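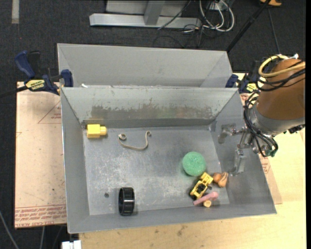 A gripper above a gray metal bin of mixed objects. Picking from bins like this is the standard test for robot arms.

Every year or so a company announces that its machine can clean up a living room. The video is usually good. An arm on wheels picks up a toy, puts it in a basket, and goes back for another. Then the price comes up, and the delivery date, and the subject goes quiet until the next company.

I spent nine years running the returns floor at Ferketport, a mail-order warehouse outside Lustitz, and I have a plain view on this. The machines are closer than the skeptics think and further off than the sellers say, and the gap is mostly in the dull parts of the work.

Take a bin with a toy loader, a green spongy ball, a black ring and a bit of cord in it. A child of four can empty that. For an arm it is four separate problems. The ball gives when squeezed. The ring can roll. The toy has wheels and bumps, and a grip that works from one side may slip from another. The cord is the worst, thin and flat against the metal with very little to get hold of. Put things against a wall or in a corner and the fingers also need room to get around them.

In February we ran a trial of a picking arm from a supplier called Vostlow. We gave it one lane of small returns, 600 items over the trial, the same mix our people handled. It did well on boxes and hard plastic. It left 153 items in the bin for a person to finish, and most were soft, thin or lying against a side. The supplier thought that was a fair result, and so did I. It is still one in four.

People tend to hear that and say the arm failed. I don't agree. Three in four is a lot of lifting that a tired person didn't have to do at the end of a shift. Olga Brandão, who worked the lane beside it, had been against the trial and asked to keep the arm when it ended. Her complaint was with the stops. Each time it gave up on an item she had to walk over, clear the bin and restart the lane, and it took her about 7 minutes to get back into her own work. Nobody had put that in the cost sheet.

This is where I think the home is a harder place than the shop floor. In a warehouse we can change the job to suit the machine. We bolted the bins down, fixed the lights, and sent anything with a strap or a cord to a different lane. You can't do that to a kitchen. My sister's family has a floor covered in socks, chargers, cereal and a dog, and it is different every hour. She won't sort her laundry into lanes so a robot can fold it, and she shouldn't have to.

There is also the matter of what a mistake costs. A dropped return at Ferketport went in the damage column. A dropped glass at home goes on the floor where somebody is walking barefoot. A machine that is right 95 times in a hundred sounds fine until you count how many things you pick up in a day.

So I would not buy one for the house now, and I would tell a friend the same. Dishwashers and washing machines earned their place by doing one chore in a closed box with the door shut. The next useful home machine will probably look more like those than like a butler. El Ouafi, a smaller firm we also talked to, sells an arm that only loads trays, and its two salesmen were the only ones who brought a list of things it could not pick up. I trusted them more for it.

For a shop floor my answer is different. If the work is mostly rigid items, and somebody is close by to deal with the rest, an arm is worth a trial today. Use your own bins and your own junk, with the cords left in – and write down every stop, along with who had to fix it.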